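Part 4. Setting up the washing-up side (Kuno double sink)

Last updated 1 November 2018

OK, so the faucet is on and the plumber has gone home. What's left is the part I like, getting the sink ready for dishes. I'd set aside 20 minutes, plus however long you spend changing your mind about where the soap goes. The notes below are for the layout with the big basin on the left and the small section with the rack on the right. If you ordered the Zikomen single basin, skip to Part 5.

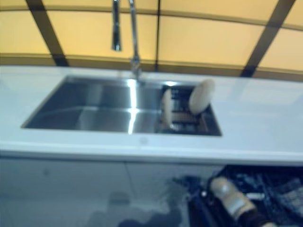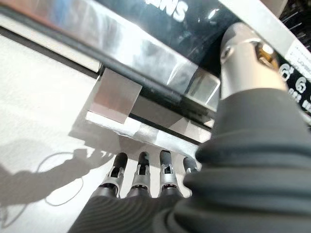
A reader in Bestunham wrote in after the March version to say I'd told everyone to load the rack before rinsing out the basin, and that she'd ended up washing the same plates twice. Fair point, and sorry! I've swapped the order, so if you printed the old sheet, please toss it.

What you need: a soft sponge, a little dish soap, two dry cloths (one for steel, one for the counter), and the bag of small parts that came with the rack.

1. Clear the counter on both sides of the sink. Film wrap and slippery packages are the worst thing to have near the edge, they slide when you least want it, so put them well back or in another room.

2. Peel any protective film off the steel. Start at a corner and pull slowly and low. If it tears, warm it with a damp cloth and try again.

Caution: no knife, no razor blade, not even "just to get it started." I did this on my first one and the scratch is still there.

3. Wash the big basin with soap and the sponge, going along the grain of the brushing. Then do the small section the same way. Rinse both.

4. Pull the spray head down and run it for 10 seconds into the big basin. You may get a few bits of grit out of a new hose. Let the head go back up gently - don't let it snap.

5. Push the rubber feet onto the rack. They go on the bottom corners and they're a tight fit, so wet them first. Mocanu ships a spare foot with every rack, and you want to keep it, they do get lost down the drain.

6. Lower the rack straight down into the small section. It should sit level and not rock. If it rocks, a foot is on crooked.

7. Now you can load it. Plates stand on edge in the slots, all facing the same way. I start at the far ends and work in, which leaves me room for my fingers. Big plates will stick up past the top of the sink and that's fine.

Note: a wide plate in a narrow slot leans. If it leans a lot, skip a slot and give it more room.

8. Wipe the faucet dry with the first cloth, then the counter with the other. White counters show everything (ask me about beets), so I do mine every evening.

Once a week, lift the rack out and wash underneath it. Bits of food collect down there and you won't notice until you smell them. Soap and the sponge are enough. No bleach on the rack coating, please, and no steel wool on anything.

Spare feet and replacement racks are in the parts list at the back, under Kuno, small section.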